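Ometti Hand - towel recordings, README

Made by Dinesh Rathore in the shared workshop at Drotstead. Last update: June.

What it is

This folder holds recordings from my hand project, Ometti. The task is always the same: take hold of a towel on the table and lift it. I control the hand by myself with a glove, so the motions are human motions and also contain human mistakes.

Contents

Total episodes: 1,542
Longest episode: 2,000 steps
Files: one video and one joint log for each episode, with the same number

Episodes where the grasp failed are kept. They have the label "miss" in index.csv. Please do not delete them before you train - I find them useful.

Known problems

The joint log starts a little later than the video. Use the script align.py first.
The thumb angle was calibrated again after episode 1,000. Please do not mix the older values with the newer ones.

Camera

The view is from the wrist, so the hand covers a big part of each picture.

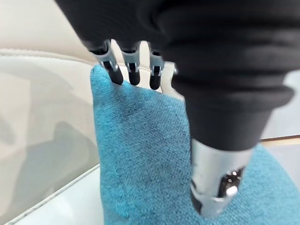

Teal towel, gathered between the three fingers and the thumb.

The black fabric over the hand is sewn at home. The pattern is in the folder "cover".

License

Free for study and hobby use. For other use please write to me first.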